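Chapter 4
Rehearsing the Bottle Cell

By now you have a shared workshop, a bench, and a strong opinion about who should be allowed near the drill press. Leave all of it alone for one more chapter. The Dogar cell, which sorts small brown bottles between a crate and a tray, gets built on a screen first. Simulated glass is cheap, and you will break a lot of it.

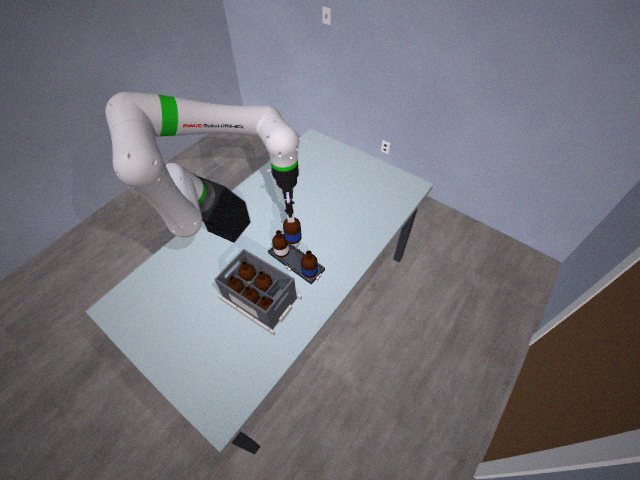 By the Flareck Workshop Handbook author

Start with the table. Beginners draw the robot first, fall in love with it, and then find the crate has to go where the elbow wants to be. Place the crate and the tray, mark where the fingers must reach, and let the arm take whatever spot is left. It will sulk less than you expect.

My first version at Prenberg had 29 saved positions, most of them repairs to other saved positions. You need far fewer. For each bottle, save one point at the neck and one straight above it.

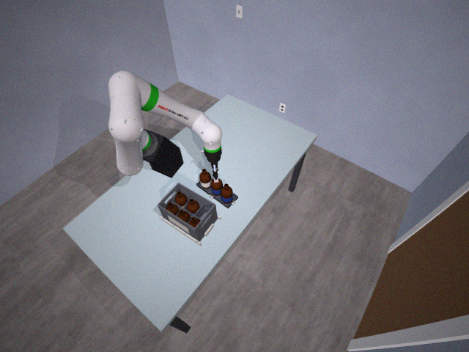
The point above matters more than it looks. Send the arm there at full speed if you like, then come down slowly in a straight line. Cut the corner and the fingers arrive sideways, and you have invented bowling.

Crates are harder than trays, as they have walls, and walls have no sense of humor. Check the open gripper against the rim before you check anything else.
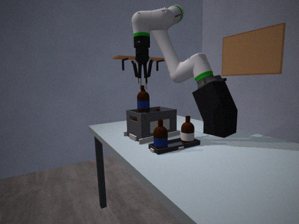 Figure 4.3. Gripper lowered to a blue-label bottle in the crate.

Once a single move works, run it 100 times with the bottle nudged a little at each start. I once skipped this step and ran more than 3,000 cycles with every bottle in its perfect place. The results were beautiful and told me nothing about our bench, where things get bumped by elbows of the human kind.

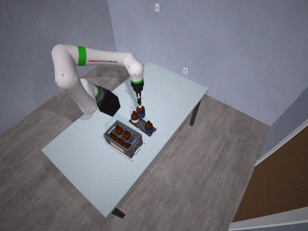 Traltstead Makers Club, Automation Group

Keep a log of the misses and note which bottle, which point, and which way it went wrong. "Weird" is a popular entry in our log and has yet to help anyone. Section 4.1 begins with measuring your real bench, so find a tape measure and clear off the coffee cups.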